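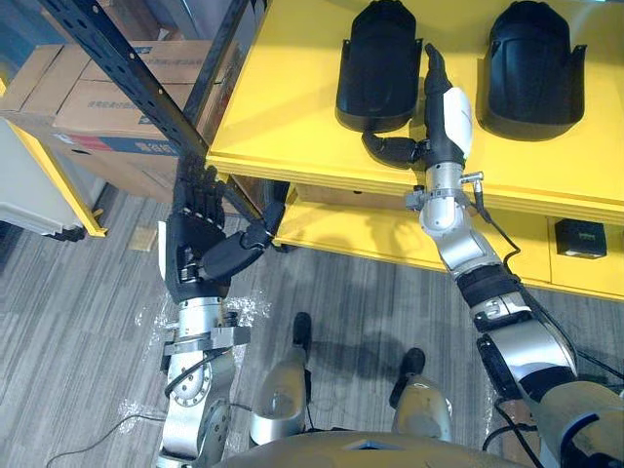 **To:** Lindalva Medeiros, Plernell Fund
**From:** Farah Sitompul, Usham Reading Project
**Date:** 18 September 2025

Dear Lindalva,

What a summer! When I last wrote we had a room full of donated books and a list of families who'd asked us to start evenings. We now have 148 adults signed up for reading help, and the evening groups are going strong at both sites, Lloyd Street and the Prasudov building.

## Evening groups

The groups run for 2 hours with a tea break in the middle, and I can tell you the tea break is where half the learning goes on. People pass around letters from the school, bus timetables, a recipe off the back of a packet – whatever turned up that week – and work it out together. We dropped the printed workbook in July. The learners found it childish, and they were right. Tutors now ask people to bring in something they need to read, and attendance has been much steadier.

The Lloyd Street group has started writing too. One man wrote a full page to his sister and read it out to everybody (I had to leave the room for a minute!).
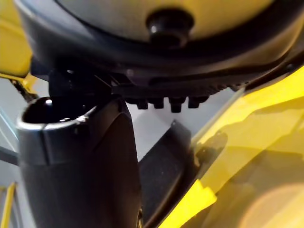 ## The lending shelf

Nearly 400 books have gone out on loan. Short crime novels are the runaway favorite, followed by anything on gardening. We don't charge fines or chase anyone, and most of the books come home. What we're short of is large print, so I've moved a little money from the workbook line to cover it. The change is marked in the budget sheet.

## What's been hard

Child care, mostly. We had a sitter lined up for the Prasudov evenings and she took a full-time job, which is great for her and rough on us. Several parents have been coming every other week and swapping with a partner. I'm talking to the preschool next door about sharing one of their staff.
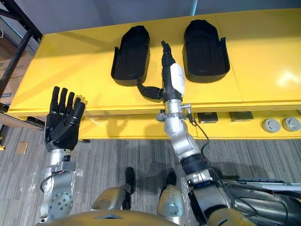

If that works out, the cost should fit inside what you've already granted. If it doesn't, I'd like to talk with you about using the travel money, as almost everyone walks here anyway.

## Next

- Train two new tutors, both former learners
- Open a daytime group for people on night shifts
- Buy the large print books and get them on the shelf

Please come and visit a group when you can. Tuesdays are the loud ones.

Warmly,
Farah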